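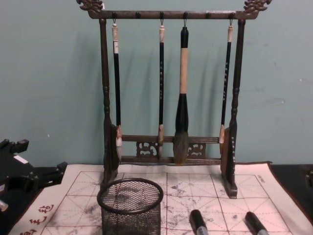
Search this site Enter keywords Go

Calligraphy room: second progress report to the Grodomley Fund

April
Posted by the Risville program office

The grant was for a calligraphy corner at our Risville branch, and we are pleased to report that it exists. It is still mostly a corner. It has a wall, a table, a practice mat and a brush rack with more carving on it than the rest of the building put together.

You asked how the money was spent. The largest share went on tables and mats, then brushes, then the rack, which we bought through Dursun, the art supply shop in Ponbridge. The plain version was out of stock. We did not fight very hard for the plain version. Spending to date is $1,703, with the paper order still to come.

The mats are the kind you paint on with a brush dipped in plain water. The mark comes up dark, and after a few minutes it fades and you start over. Your application form asked how we would "retain evidence of participant output," and we would like to reopen that conversation.
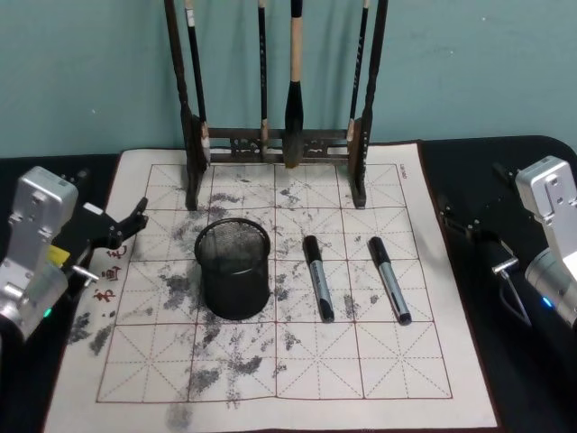
The red grid has turned out to be the most popular purchase. Beginners like being told where the middle of a square is, and the dashed lines tell them several times over. Less popular is our rule about ink, which is that there shouldn't be any on the water mats. Two of them will be replaced before summer, and the old ones kept for people who want to try ink anyway. They were going to.

Attendance has settled at around 100 visits a month, counting repeat visitors, of whom there are many. The evening session fills first. The lunchtime session was a mistake — people came, but they came with lunch.

Brushes are rinsed and hung tip down after each session. The big one is everyone's first choice and suits almost none of the characters we teach in the first month. We have asked people to begin with a thin one. We will keep asking.

Still to do: order paper, print a beginner sheet in larger type, and find a lower stool for the left end of the table. We request no change to the budget.

2 comments

inkandtea: Can confirm about the big brush. Not sorry.

ponbridge_reader: Is the evening session open to people from out of town, or is there a waiting list?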